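Grelik Stone Sealer SB-11

Home > Stone Care > Sealers > SB-11
Availability: In stock
Pack size: 1 liter
Supplier: Mabaso Surface Care

Overview

SB-11 is a solvent-free penetrating sealer for polished and honed natural stone. It is intended for indoor horizontal surfaces such as counters, shelves, window ledges and laundry tops. The product leaves no film and does not change the color or gloss of the stone. It slows the uptake of water, oil and fabric dye.

Technical data

Form: milky liquid
Odor: faint
Coats: two on polished stone, three on honed stone
Dry to touch: 177 minutes
Storage: closed container, frost-free
Color: clear when dry

Application

Clean the surface with a neutral cleaner and let it dry overnight. Test on a hidden area. Polish with a 2000 grit pad, or 3000 grit for dark stone where haze is easily seen. Apply a thin coat with a lint-free cloth, working across the veining. Wipe off all excess before it sets. Allow the first coat to dry fully before applying the next. Keep textiles, paper and rubber feet off the surface until the last coat has cured.

Do not use on engineered quartz, glazed tile or previously waxed stone. Remove wax with Brurnberg Stripper first. Acid cleaners will shorten the life of the seal.

Maintenance

Wipe with a damp cloth and neutral soap. Blot spills. Reapply when water drops no longer bead.

Related products

Brurnberg Stripper
Pletcombe Neutral Stone Soap
Pletcombe Lint-Free Cloth

Data sheet revised 16/07/2021. Replaces all earlier versions.

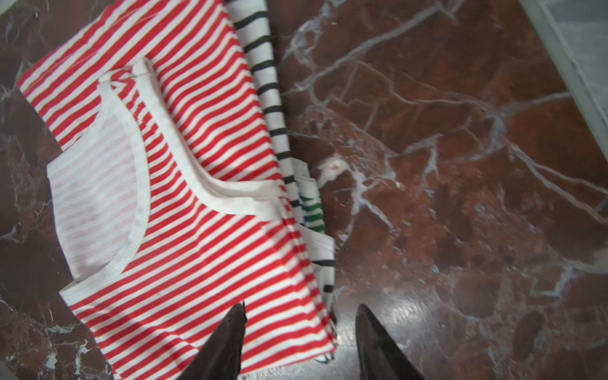
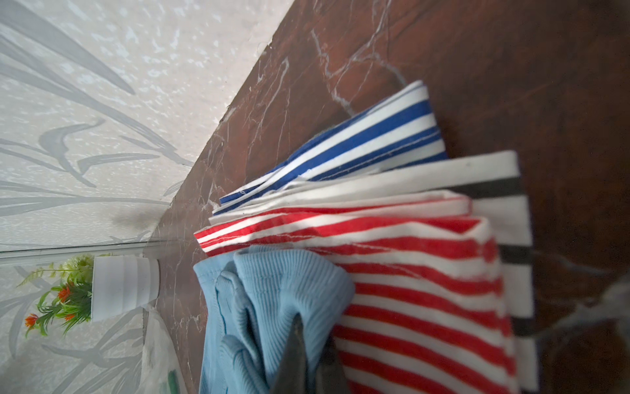
Folded clothes on dark reddish-brown marble with white veining.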